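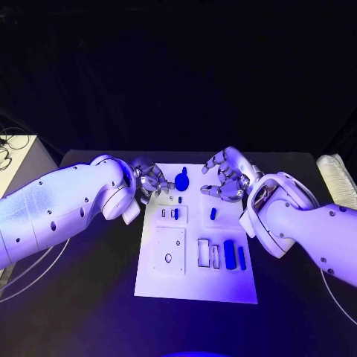
The Baster Visitor Bureau will open the Halo Route, a signed driving loop for weekend travelers, at the start of May. The loop covers 195 miles, beginning and ending in downtown Baster, and connects the lake district, the Dewulf Valley, and the mountain towns along the northern county line. New signs will mark every turn. They are printed in white on black, a pairing that reads as plainly at a distance as the white work board and white robot arms do against the dark tabletop and black curtain in the photograph with this notice. The earlier brown and tan signs, which many drivers reported missing at dusk, will be taken down as the new ones go up.

A total of 170 signs will be installed during March and April. Work begins on the lake side and moves north as the higher roads clear. Drivers should expect short lane closures near the Dewulf Valley bridge between 9 a.m. and 3 p.m. while posts are being set. No overnight closures are planned.

The route was laid out with newer residents of the region in mind as well as visitors. In the bureau's fall survey, many households that had moved to the area within the past few years said they had not yet been to the mountains or the lakes. The most common reasons given were a lack of clear directions, uncertainty over parking, and the belief that either trip required a full weekend. The Halo Route can be driven in one long day, but it is divided into four sections, and each section returns to a state highway within a short distance of Baster.

Parking was the main concern in the Dewulf Valley, where the trailhead lot is often full by midmorning in summer. A gravel lot with 100 spaces has been added on the west side of the river, next to the old feed store. It is connected to the trailhead by a footpath with a level surface. The original lot will remain open and will be kept for vehicles with trailers and for visitors who need accessible parking.

Travelers who prefer not to drive may use a seasonal shuttle run by Kedico under an agreement with the bureau. The shuttle will serve the lake and valley sections from May through October, leaving the Baster depot at 8 a.m. and returning at 6 p.m. Bicycles may be carried on the rear rack when space allows. Dogs must be leashed or in a carrier. The mountain section will not have shuttle service in the first season, as the turnaround at the upper overlook is too narrow for the vehicles now in use.

A season pass will be sold for $50. It covers parking at all county lots on the route and unlimited shuttle rides for one adult and any children under 12 traveling with that adult. Single-day parking may be paid at each lot by card. Cash will be accepted only at the Baster depot. Passes bought before the end of April will be mailed, and later orders must be picked up in person.

Printed maps will be available free of charge at the depot, the public library, and the ranger station in the Dewulf Valley. The map shows restrooms, fuel, picnic areas, and places to fill water bottles. Cell service is limited on the mountain section, and drivers are advised to carry a paper copy. There is no fuel between the valley and the first of the mountain towns.

Businesses along the route that wish to be listed on the second printing of the map should send their name, address, and opening hours to the bureau before the end of June. There is no charge for a basic listing. Road conditions will be posted each morning at the depot and on the bureau's website once the route is open.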